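Speaker notes: looking after one gripper
Larkell open afternoon, 13 August 2022
Juwita Liew

Before I start

Clicker is on the lectern. Water. Ask whether people at the back can hear. Chia-jung has the spare set of fingers in her bag and will pass them round when I get to the part about pads, so don't hold them up too early or everyone will look at those and stop listening.

Opening

Hello, thank you for coming. I'm Juwita, I look after one robot arm at Larkell. One! People laugh when I say that, but I've spent nine months with it and I'm still finding things out, and I'd like to share the bits that would have saved me time.

The arm is called Pemby. It lives on a desk in an ordinary office and it picks up household things: bowls, cups, packets, cloths. The gripper on the end has two fingers and a small camera at the wrist looking along them. Nearly everything I do in a week happens in the last hand's width of the machine, so that's what I'm going to talk about. The big joints have given me no trouble at all, touch wood.

(Pause. Ask who has a gripper of their own at work. Last time it was half the room, and I had to skip the next bit.)

If you haven't got one: think of the gripper as the tyres on a car. The engine gets all the attention and the tyres touch the road.

The morning check

I do this with a mug of tea in the other hand, it's that relaxed. It takes six minutes.

First, power on and let it home, with my hands off the desk. Then open and close the fingers fully, three times, and listen. You get to know the sound very quickly. A dry slide has a little chirp at the end of the stroke, and I love that it tells you so early – weeks before you'd see anything in the motor readings.

Then power off and go over the screws with the hand driver. I'm only feeling for movement, I'm not tightening for the sake of it. I put a thin line of paint pen across the head and onto the body when I fit a new screw on the spare, and if the line has split, that screw has turned. It's a very old trick and it works beautifully.

Last, wipe the fingers with a damp lint-free cloth, then a dry one. Wipe the camera window with a separate cloth. Please, a separate cloth. I used the same one for a month and wondered why everything looked like fog.

Story: the Waltard cable

(Keep this short, it ran long at rehearsal.)

We had a fault where the gripper dropped off the network, always with the wrist turned over. I changed the plug. I changed the board. Chia-jung came past, took hold of the cable halfway along and said, "It's pulling here." The clip was one notch too tight. The cable was from Waltard and perfectly healthy, we'd simply not left it any slack for the last quarter turn.

So now, after any work on the wrist, I turn it slowly through its whole range by hand and watch the cable all the way. Slowly means slowly. I count to 12 in each direction.

Ice

This is the job I've enjoyed most all year. We wanted to see how the grip copes with a bowl that has something heavy and slippery in it, and ice is cheap and a bit unkind. The bowl has a smooth matte surface and a wide rim, and when it tilts, the load all wants to go to the low side. You need a good, even hold from both fingers or the bowl starts to swing.

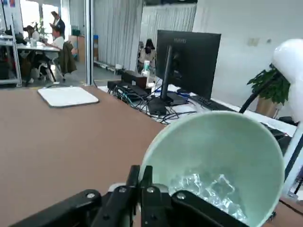

Getting set up for ice

Dry things first. Pads, rim of the bowl, desk. I keep a towel on my shoulder like a waiter.

Check the closing force is the one saved for this bowl. We have a file for each object, named after the object, and I've still managed to load the cup settings for the bowl. Read the name out loud. It sounds daft and it catches it every time.

Close on the empty bowl and give it a gentle tug. If it creeps, stop and clean the pads again before you touch the force setting. I can't say this strongly enough! Turning the force up hides a dirty pad for a day or two, and then you've got a dirty pad and a tired motor.

Add the ice with the arm stopped and the stop button in reach. Keep laptops well back. When the run is over, dry everything again, open the fingers fully and leave them open overnight so the air can get round.

Pads

(Chia-jung passes the spare fingers round now.)

Have a feel of the two pads. One is new, and one has done eight weeks. The worn one feels nicer, doesn't it? Smooth, almost silky. That's the one you want to throw away.

I change both pads together, always. Old glue comes off with a plastic scraper and patience. I used a blade once and left a nick in the finger, and the next pad lifted at exactly that spot. Press the new pads on, close the fingers lightly on a folded card, and go to lunch. After lunch, redo the zero position, as new pads are thicker than worn ones and the gripper will think it has hit something.

We buy the pads from Kwan in long strips and cut them ourselves, using an old pad as the pattern.

The notebook

Paper, tied to the desk with string. Each line has the initials, what was done, and how it sounded. I have entries that say "chirpy" and "a bit chirpy" and "greased, lovely". They've been more use to me than any graph.

If there's time

Show how to free a stuck finger by hand with the power off. Otherwise go to questions.

Likely questions: grease (very little, on the slide only, never near the pads), spare parts (one full set of fingers, two cables), and whether Pemby minds the ice. I'll hand that last one to Chia-jung.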